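Home Repairs for Beginners
Handout for session 2: Looking after your tools and small parts
Drondport Evening Classes, May 2021
Notes by Fasil Birhane

Welcome back, and thank you all for being so patient with the heating last time. I promised that I would write these notes out properly, as several of you said you'd rather listen than scribble, and I do have a habit of wandering off the point when I'm on my feet. Everything we need from this session is in here, along with a few things I ran out of time to say.

Why start with tidying?

I know it isn't what you signed up for. You came to learn how to hang a shelf and stop a tap dripping, and we will get to both, I promise. But I've been mending things in other people's houses for 22 years, and most of the jobs that went badly for me went badly before I'd picked up a tool. I couldn't find the right screws, so I used the wrong ones. I couldn't find the small screwdriver, so I forced the big one, and then I had a ruined screw head to deal with as well as a wobbly door handle. My old teacher at Grareck used to make us lay out everything for the job before we were allowed to touch it, and we grumbled terribly. I do it to this day.

So, the laying out. Clear the table first, and I do mean properly, with the post and the fruit bowl gone. Put down an old towel or a bit of cardboard if the surface is one you care about. A pale towel is best, as small dark screws show up nicely on it. Then put out what you think you'll need, in the order you think you'll need it, and read through the job once more before you begin. You will nearly always find that something is missing, and it is far nicer to find that out while the tap is still in one piece.

Taking things apart

When you take something to bits, the parts should go down in the order they came off, left to right. I like a muffin tin for this, with the first screws in the first hollow and so on along the row. An egg box does the job just as well. If the screws are of different lengths, and they very often are, push each one into a piece of card on which you've sketched the thing you're mending, so that every screw sits where it lives. It looks a bit silly and it takes a couple of minutes, but I once put a long screw where a short one belonged and it came straight through the front of a customer's rather nice cabinet. I paid for that cabinet!

Please don't put parts in your pocket. I say this every year, and every year somebody rings me from beside a washing machine.

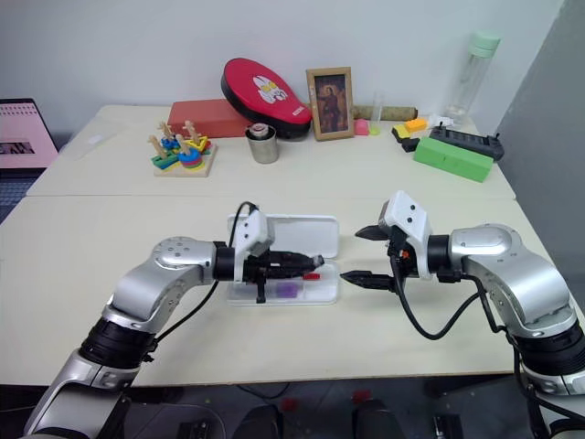 Sorting the odds and ends

Most of us have a drawer, or a jar, or an old biscuit tin full of bits we can't name. A good evening's work (with the radio on, and a cup of tea somewhere it can't be knocked over) is to tip the whole lot out on a tray and sort it. Start with very broad heaps — screws, nails, wall plugs, washers, hooks, and everything else. Don't be tempted to sort by size on the first go. You'll only get cross and put it all back in the tin, as I did for years.

Once you have your heaps, take the screws and divide them into wood screws and machine screws. A wood screw usually has a pointed tip and a coarse thread. A machine screw has a flat end and the same thickness all the way down, and wants a nut or a threaded hole to go into. If you aren't sure which one you've got, put it with the "everything else" heap and bring it along to class, where we'll have a look together.

Then be a little ruthless. Bent nails can go, along with rusty screws and any screw whose head has been chewed up. Ask your local recycling centre whether they'll take them with scrap metal. Spare parts that came with furniture you no longer own can go too, and I know that hurts. When I last sorted my own tin, one wet week in December, I counted what was left out of pure stubbornness and had 279 screws worth keeping. I had bought a new packet the week before.

As for what to keep them in, I really don't mind. Jam jars are splendid. Old margarine tubs are fine if you label the side as well as the lid, for lids do wander. You don't need to spend a penny on this, although if you'd like a proper set of drawers, Nambiar on the high street will let our class have up to 10 per cent off if you mention my name. Label things in words you would use yourself. One of my labels says "curly hooks", and I've never yet failed to find the curly hooks.

Looking after hand tools

Wipe your tools before they go away. A dry cloth is enough for most of them, with a very thin smear of light oil on bare steel if you keep them in a shed or garage where the air is damp. Wipe the oil off again so that only a trace is left, or you'll have dust stuck to everything by the summer. Wooden handles like a little linseed oil once a year. Do lay the oily rag out flat outdoors to dry before you throw it away, and never leave it in a crumpled heap — linseed rags can heat up by themselves and catch fire, and I'm quite serious about that one.

Screwdrivers wear out at the tip, and a worn one will slip and damage the screw. Hold yours up to the window and look at the corners. If they're rounded, keep that one for opening paint tins and treat yourself to another. Hammers need less care, but check that the head is tight on the handle each time you pick one up, and if there's any movement at all, put it aside.

For next time

Please bring one jar or tin of your own mixed bits, unsorted, and a tray to tip it on. If you've got a screwdriver you're unsure about, pop that in your bag as well. We'll spend the first half on sorting and the second on wall plugs, which means reading the Gomus booklet I gave out at the door, or at least the pages with the coloured plugs on. There are spare copies on the shelf by the sink if yours has gone astray.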